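The Long Way Round to a Good Portrait

38 shares | 4 comments

Marietjie Shabalala keeps her studio above a bakery, and by the time you've climbed the stairs you smell like cinnamon and you've forgotten whatever you were worried about. I think that's half her secret, to be fair. She has photographed 928 families since she opened, and she still puts the kettle on before she so much as looks at a light meter.

"People come in holding their breath," she told me, rummaging for the good mugs. "So we chat. I might not pick up the camera for forty minutes."

She learned the trade from Garba Etim, who shot school portraits on film and was allowed two frames a child (two!), and she still works as though every click costs her something. Her favourite lens is an old 75 mm she bought second-hand and has had repaired more often than her car.

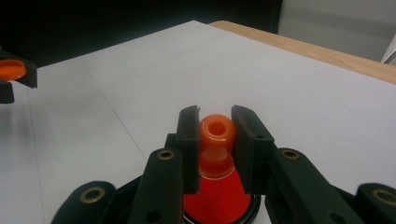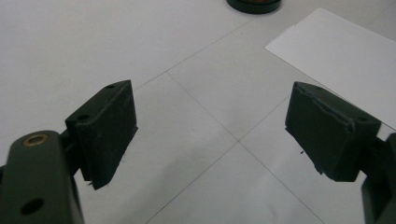

First, the orange cone; second, the grey tiled floor.

Colour is the thing she fusses over. Skin goes strange next to a bright wall, she says, and she'll happily move a whole family of six across the room, grandmother and all, to get away from a green curtain. Her assistant, Hauwa Wike, does the moving and most of the apologizing.

I asked whether she'd ever sat for a portrait herself. Once, last August, and she hated every minute until Hauwa dropped a biscuit in the tea. That's the one she framed, and it hangs by the door at the top of the stairs, a little crooked.

Related
Morenike Chukwu on photographing her own street
Window light in a small flat
Wedding albums worth keeping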